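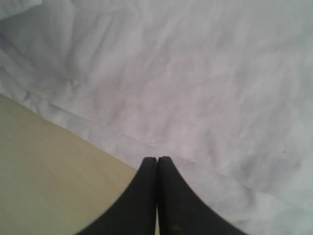
Figure 1. Wrist camera view over the sheet at the folding station, fingers close together near the diagonal crease.

Site Visit Report: Automated Sheet Handling at the Flerard Open Day
Student project report, Introduction to Industrial Automation
Reading time: 6 minutes

1. Purpose of the visit

The course requires each project group to visit a working automation site and report on one process in detail. Our group attended the July open day at Flerard, a company in Trarkcombe that develops handling equipment for commercial laundries. We chose the cloth folding station. The other stations on show (a cart unloader and a label reader) are mentioned only where they affect the folding work.

The questions set before the visit were:
- How does the system find a place to grip on a material with no fixed shape?
- How is a failed grip detected?
- What limits the cycle time?

2. Background

Rigid parts can be picked from a known position using a stored model of the part. A sheet has no such model. Its outline changes each time it is put down, and one part of it can hide another. Most large laundries deal with this by having an operator clip two corners of the sheet to a feeder, after which the remaining steps are mechanical. Flerard's station is meant to remove the clipping step for small batches, where a full feeder line is too large or too costly.

The control software is called Porulura. It was described to us as a planner that works on visible edges and creases and does not try to estimate the full shape of the cloth. The gripper fingers come from an outside supplier, Sampaio.

3. Station layout

The station consists of one six-axis arm, a flat work surface, a fixed overhead camera and a small camera at the wrist. The overhead camera is used for the first coarse estimate of where the cloth lies. The wrist camera is used for the last part of the approach, when the arm itself blocks much of the overhead view.

The fingers are black and curved on the outside, wide at the base and narrow at the tip. Their inner edges are close to parallel. The narrow tip matters because the gripper has to pinch a thin layer without pressing the rest of the cloth out of position. Staff said that an earlier, square-ended version pushed the fabric ahead of it and made new wrinkles near the grip point.

White sheets are the normal load at this station and also the difficult one. The contrast between a white sheet and the tan work surface is good, so the outer boundary is simple to find. Contrast within the sheet is poor. In Figure 1 the shading across the wrinkles is soft and gray, and the long diagonal crease is only slightly darker than the fabric next to it. A crease of this kind can be read as an edge, and an edge that lies flat can be read as a crease.

4. Observed procedure

The demonstration ran in the following order:

1. A staff member dropped a sheet on the work surface without arranging it.
2. The overhead camera took one view and the software marked candidate edges on a monitor.
3. The arm moved to a point above the selected candidate.
4. The wrist camera took a second view and the target was corrected.
5. The fingers opened, moved down, closed and lifted a short distance.
6. The finger opening was compared with the expected cloth thickness. If the fingers had closed fully, the grip was counted as a miss and the cycle went back to step 2.
7. On a good grip, the arm drew the edge across the surface and released it.

Steps 2 to 7 were repeated until the sheet was judged flat enough to fold. The fold itself was done in two passes.

Step 6 answers our second question. No force sensor is used at the fingertips. The method is cheap but has a weak point: it cannot tell a grip on one layer from a grip on a different, nearby layer if the thickness is the same. We asked about this and were told that the error is normally caught at the next overhead view, at the cost of one wasted move.

5. Figures provided by the company

Flerard gave out a one-page sheet of results from its own trials. Over 426 grip attempts on plain white sheets, the miss rate was 26 percent. The same sheet gave a lower rate for colored towels but did not state the number of attempts, so we have not used it here. The time per sheet depended mainly on the number of flattening moves, and the software stops and calls an operator when a set limit is reached.

We did not make our own timing measurements. The viewing area was crowded (more than 100 visitors were registered for the afternoon session) and the station was paused several times for questions. Any timings taken under those conditions would not have been useful.

6. Discussion

The main limit on cycle time appears to be perception. The arm moved at moderate speed and was often stationary while a new view was processed. A faster arm would give little gain unless the number of views per sheet were also reduced.

Lighting deserves more attention than it received in the talk. The station was lit from above by wide, diffuse panels - a sensible choice for avoiding glare, but one that also weakens the shadows that make creases visible. Low side lighting, switched on only for the wrist view, might separate folds from edges more clearly. We raised this with the staff. They had tried one side lamp and found that it helped on plain sheets and caused false edges on textured towels. A test with the lamp controlled by fabric type had not been done.

Cleanliness of the cloth and fingers is a smaller issue. Small specks and marks could in principle be picked up as features by the vision software. According to the staff, marks below a set size are filtered out before the edge search.

7. Limits of this report

The report is based on a single visit and on material supplied by the company. We did not have access to the Porulura source code or to its logs. Comments on lighting are our own and have not been tested.

8. Follow-up work

For the second half of the project we plan to build a small test rig with a fixed camera, a tan board and a cotton sheet, and to compare crease detection under overhead and side lighting. No arm will be used. Grip points will be marked by software and checked by hand - this is slower, but it keeps the vision question separate from the gripping question.

This site uses cookies to remember your settings. Accept | Manage preferences

Contact the department office | Back to top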